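Speaker notes – "Writing Tie-In Fiction When You Didn't Build the World"
Saturday, 2 p.m., small room, 50 minutes with questions

Hello and settling in

Wait for the door to close. Water on the left side of the lectern this time, because last time I knocked it into the projector cable.

Hi everyone, thanks for picking this one over the cosplay contest, I know what you gave up! I write tie-in novels. That means somebody else made the game or the show or the comic, and I got hired to write a book that sits inside it. I've done seven of them now. Most are for Nakholm, the strategy game with the frozen canals, and the last 2 are for Quan, which some of you will know from the phone version and a few very loyal people will know from the board game.

Ask for hands: who has read a tie-in novel? Who has read one and hidden the cover on the bus? (Pause. Put my own hand up.)

What I want to do today is walk you through how one of these books gets made, from the first email to the box of copies landing on the porch. I'll use my third Nakholm book for most of it, partly since it's far enough back that I'm allowed to talk about it, and partly since it went wrong in useful ways.
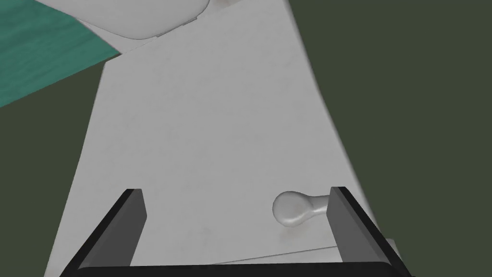

So, the first email. It came from the publisher, a small house called Plitau, and it was four lines long. Would I like to write another Nakholm, was I free from September, did I mind a short deadline, and please don't tell anyone. I said yes before I'd finished my coffee. I would do that differently today. I'd ask what "short" meant.

Short meant 19 weeks. That's from the signed contract to a finished draft, and the outline had to be approved inside that window, too. If you take one practical thing home, ask when the clock starts. On my first book it started when the outline was approved. On this one it started when I signed, and I'd signed on a Friday night without noticing the difference.

(Don't get stuck on contracts here. There's a whole panel on them tomorrow. Mention it and move on.)

The bible

Every world like this has a document people call the bible. It tells you what the moons are called, who's dead, how fast the ships go, whether anyone has invented the zipper. The Nakholm bible was enormous when I got it and it had clearly been written by several people who didn't eat lunch together. One page said the canal folk never sail after dark. Another page had a lovely long entry on their night races.

You can't fix that yourself. I want to be really clear on this, as it's the mistake I see new writers make. You don't get to choose which page is true. You write to the licensing person, you say "page this and page that, which one do you want," and then you write scenes with no boats in them until you hear back. I wrote a whole chapter in a kitchen that way. It's still in the book and people tell me it's their favorite, so there you go.

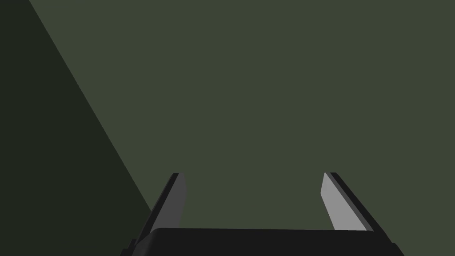
The outline

My outline for book three ran long. Every scene, every point of view, who knows what and when. I used to fight this part, and I've come around to it. The people approving it can say no to something in an outline and it costs you an afternoon. If they say no to it in the draft, it costs you a month and a fair amount of sleep.

Read the bit from the outline – the paragraph with the salt merchant. Then read the same moment from the finished book. Don't explain the difference, let them hear it. Page is marked with the yellow sticky.

Things that came back with a no:
The villain's sister (they were saving a sister for the sequel game).
A joke about taxes.
The word "okay." I could have "all right" and I could have "fine." I have never gotten to the bottom of this.
My first three titles.

The title, by the way, was the last thing settled. I'd been calling it "The Salt Winter" in my head for months and it went out as "Nakholm: Gates of the North." There are no gates in it. I added one in the copyedit so people wouldn't write in, and two people wrote in to say the gate felt tacked on. Fair enough.

Playing the thing

Someone always asks if you have to play the game. For me, yes, every time. I'm not good at it. I lose to the tutorial. But you pick up stuff you'd never get from a document, like how long it takes to cross a map, what the footsteps sound like, which bits the designers obviously loved and which bits they did at midnight before a deadline. Put that into the prose. Readers who've spent hundreds of hours in a place will feel it right away if the author has only read about it.

I keep a notebook open next to me and write down anything physical. Cold railings, the creak on the lock gates, that odd hum in the harbor level. Then I write my scenes from the notebook and check them against the bible afterward. The other way around gives me flat chapters every time.
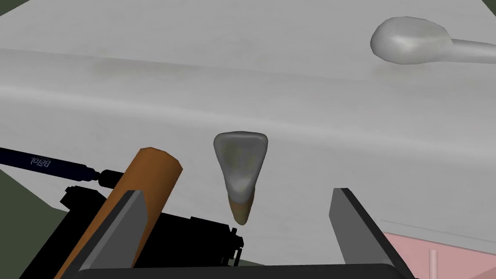 Tooth-shaped object, gray, with the gripper open in front of it.

The reveal

OK, so you've finished, it's approved, and now you sit on your hands. The announcement belongs to the marketing people, and it'll go out when the cover, the title and the date are all locked. You'll find out a day ahead if you're lucky. I found out about my second one from my dentist's receptionist, who follows the game and wanted to know why I hadn't said anything while I was in the chair. (Usually gets a laugh. If it doesn't, keep going!)

A few things I do now in the week of a reveal. I have a short post already written and saved. I turn off replies after dinner. I don't correct anybody about the lore, even when they're wrong, even when they're very wrong and have a podcast. And I write to the cover artist to say thank you, because on the whole authors forget to and it's a nice thing to get in the mail.

Fans

I should say something kind here and mean it. I went to my first fan meetup in Gistelville with a folding table, a stack of books and a real knot in my stomach. They'd made a map of my chapters. A proper one, on paper, with the route the characters walk all marked out in red pencil. It showed that I had somebody cross the same bridge twice going the same direction. They were so nice about it – they'd already come up with a reason she might have gone back around off the page, and they asked if they could have it signed.

I signed it. Their reason is in book five.
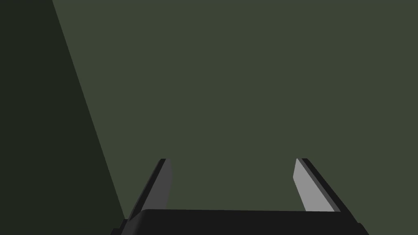
Gripper over the green surface, fingers apart, shadow on the left.

Money, quickly

People want to know and I don't like it when speakers go vague. Most of my books have been a flat fee. Half on signing, half when the draft is accepted, and no royalties on most of them. The Quan books pay a small royalty and I nearly fell off my chair when I saw that clause. You won't own the characters you make up, either, so if you have a person in your head that you love with your whole heart, please save them for your own novel. I gave Nakholm a lighthouse keeper I still miss. She's a playable character now. She has a hat I'd never have given her.

Questions

Leave 15 minutes. Repeat each question into the microphone for the people at the back.

Likely ones: how do I get hired (have one finished thing that's all yours and send it with a short letter), do I read the reviews (the middle ones), will there be another Nakholm (smile, drink water), can I read your fan novel (sorry, I'm not allowed to, the contract says so, and I do feel bad about it).

Signing is at the table by the stairs straight after. Bring the marker that works, the silver one skips. Pick up my coat from the green room before six, they lock it.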